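Stavach Clothing Swap, planning meeting
December 6, 2019

Present: me (Kinga Oláh, taking notes again, my handwriting is to blame for any mistakes), Margareta Costache, Győző Szekeres, Dorottya Orbán. Orsolya Fekete came in at the second item with a bag of pastries, so we forgave her!

1. Last swap
Margareta read out the numbers from the fall swap. We took in 783 pieces and 383 went home with somebody new, which I thought was pretty great, but Győző pointed out that he was the one who drove the rest to Rukow in his own car (two trips, and he'd like gas money this time). Agreed, he gets it. Dorottya wants us to stop accepting single socks. Agreed very quickly.

2. Sorting and folding
Long talk on this one. Orsolya would like everything folded before the doors open, and I'm with her, the piles last time were a mess by noon. Győző thinks people unfold it all anyway so why bother. We settled on folding tops and hanging dresses and coats, with pants going wherever there's room. Margareta is happy to show new helpers her way of folding so the stacks come out the same size.

A blue cloth folded into a neat rectangle takes up so much less room than a red one spread out and wrinkled, and that pretty much won me over.

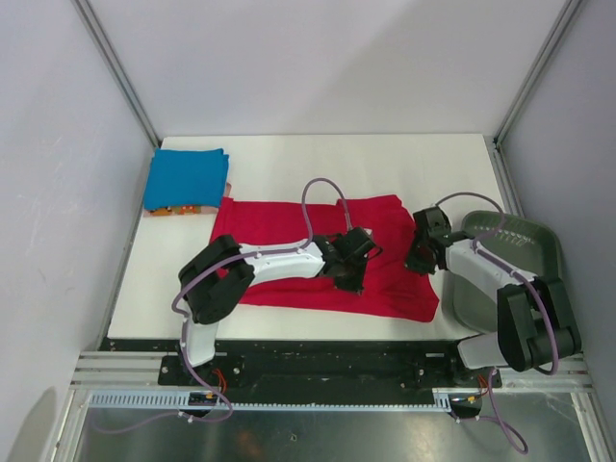 3. Tables and room
The hall at Alva is ours for a Saturday in January, but they only have 16 tables and we'd like a few more. Dorottya will ask the school. Kids' stuff goes by the window again, shoes on the floor underneath (please, no shoes on the tables, we had words over this last time).

4. Flyers
Orsolya has a draft and we all liked it except for the yellow. She'll try green. Győző will put some up in Pledeck on his way to work.

5. Anything else
Margareta asked if we could start at 3 instead of in the morning. Split down the middle, so we'll pick it up next time. I still have somebody's gray umbrella, come and get it!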